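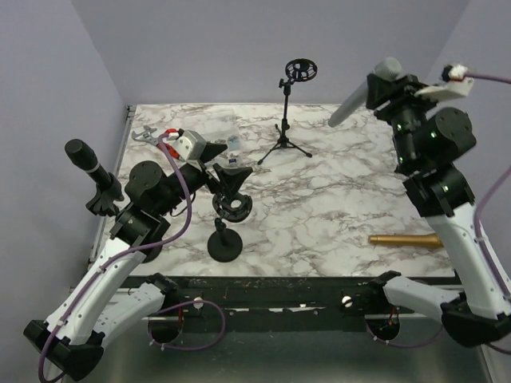 Jenő Kun

The Wokon–Fukeo Friendship Visits are a series of official exchanges between the heads of government of Wokon and Fukeo, two neighboring island republics that share a fishing ground, a ferry line and a long list of grievances. The visits alternate between the two capitals and last 2 days. The second day is traditionally spent agreeing on what was said during the first.

Background

Relations between the two countries were cordial at independence and remained so until the question of the Dobos Bank came up. The bank is a stretch of shallow water rich in mackerel, and both governments had printed it on their maps in their own color. A fishing agreement was signed in July 2000 at Womcombe, a spa town in Fukeo chosen for its neutrality by the government of Fukeo. The text set a joint quota and called for the leaders to meet "at regular intervals." The lawyers of both countries have lived comfortably on that phrase ever since.

Format

A visit opens with an airport greeting, both anthems and a short inspection of the guard. Wokon's anthem has six verses, all of which are played. Talks follow at the host's official residence, first between the leaders alone and then with ministers present. A state dinner is held that evening. Mackerel is served in Wokon and pointedly left off the menu in Fukeo, where the export board considers it too valuable to eat.

The closing statement is issued jointly in both languages. Early versions differed in places, most famously when the Wokon text welcomed "full agreement" on harbor fees and the Fukeo text welcomed "the weather." A single drafting office was set up afterward, with one desk for each side and a shared printer.
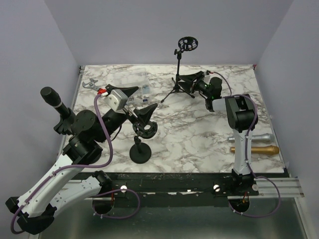
Notable visits

The second visit, hosted by Wokon, produced the ferry accord, under which passengers may cross with an identity card in place of a passport. The accord took effect at once on the Wokon side. Fukeo ratified it after a delay its foreign ministry described as brief, during which travelers could leave home freely and had some trouble getting back.

The fifth visit is remembered for the gift exchange. Wokon presented a carved model of a fishing boat and received, in return, a larger carved model of a fishing boat. Both are on display in the Wokon parliament, the smaller one nearer the door.

The sixth visit ended on 12/25/21, a public holiday in both countries, which kept the press turnout low. The leaders announced a student exchange and a review of the Dobos Bank quota. The closing statement ran to 544 words, of which the quota received eleven.

Reception

Newspapers in Wokon have generally treated the visits as proof of the country's standing abroad. Those in Fukeo have generally treated them as a traffic story, with maps of closed roads. Opposition parties on both islands call the exchanges expensive and short on results, a position each has dropped on entering government and picked up again on leaving it.

See also

Dobos Bank dispute
Womcombe Agreement
Foreign relations of Fukeo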